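A morning at the Mahawong open day

I went to the Mahawong open day in July, mainly to see the tableware works, and stayed longer than I had planned. The site is a mile and a bit from the station, uphill, and the signs only start at the second roundabout. If you are walking, take the path behind the garden centre. Parking was in the lower yard and had filled up by ten in the morning.

Mahawong is shared by several small firms. Sturer has the largest building and makes plastic bowls, beakers and plates for nurseries and school kitchens. Arkia has the unit next door and does the packing and sending out. There was a charge of £2 for the printed map, which you could do without, as the route was chalked on the ground.

The Sturer tour ran every 30 minutes and took groups of twelve. Ours was led by Dilruba Sikder, who has worked on the moulding side for nine years. She started in the store, where the raw plastic comes in as small pellets in sacks. The colour is added as a second, much darker pellet, and only a little of it is needed. A scoop of the blue looked almost black in the tub. She passed two scoops round and asked us not to tip them together, as the last group had.

From there we went to the moulding hall. It was warm and loud and we were given ear plugs at the door. A bowl takes less than a minute to make. The mould closes, there is a hiss, and it opens again with the bowl sitting in it. Each one has a small mark underneath where the plastic went in, and this is trimmed before it goes any further. The firm had made 2,019 bowls the day before, according to the board by the door, against a target of 2,000. Someone in our group asked what happens to the rejects. They are ground up and go back in, but only for the darker colours, as the pale ones show every speck.

The pale colours were what most people wanted to ask about. Nurseries order them far more than they used to, and the pastel range now takes up three of the five machines. Dilruba said that pink is the hardest to keep steady from one batch to the next. A batch can look right in the hall and wrong by the window, so samples are carried over to the daylight bench before anyone signs for them. I had never thought of a bowl as something that could be the wrong pink.

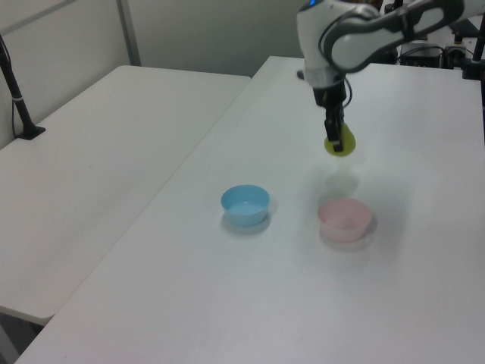
Shape matters as well. A shallow bowl is easier for a small child to reach into, and easier to wash, but it will not hold much soup. A rim that turns out slightly gives fingers something to hold. Sturer tried a straight rim two years ago and dropped it after complaints from kitchens that the bowls stuck together when stacked. You could try this for yourself with a pile of the old ones, and they did need a good twist to get apart.

The Arkia unit was quieter. They put the bowls into boxes by hand, with a sheet of paper between each stack, and the boxes go on pallets by the back door. There is not a great deal to see, though the man at the taping bench was happy to answer questions. An order of 449 boxes was waiting to go out, all of it for one council.

Woltia, at the far end of the yard, was listed on the map as a play room for under-fives. It was really a corner with mats, a sand tray and some sorting games - put the round things in one bowl and the long things in the other, that sort of thing. The children I saw were more taken with the sand. It would be worth knowing about if you were bringing a family, as the moulding hall does not admit anyone under eight.

Food was from a van in the upper yard. I had a cheese roll and a tea, and both were fine. The queue was long at noon and had gone by one. There are toilets in the Sturer building and a second set behind Arkia, which hardly anyone had found.

The seconds shop is in the old gatehouse and takes cards. Bowls were sold singly or in sixes, mixed colours, and you could pick your own if you did not mind digging. I bought six, mostly blue. The last tour left at three, and the shop stayed open until four.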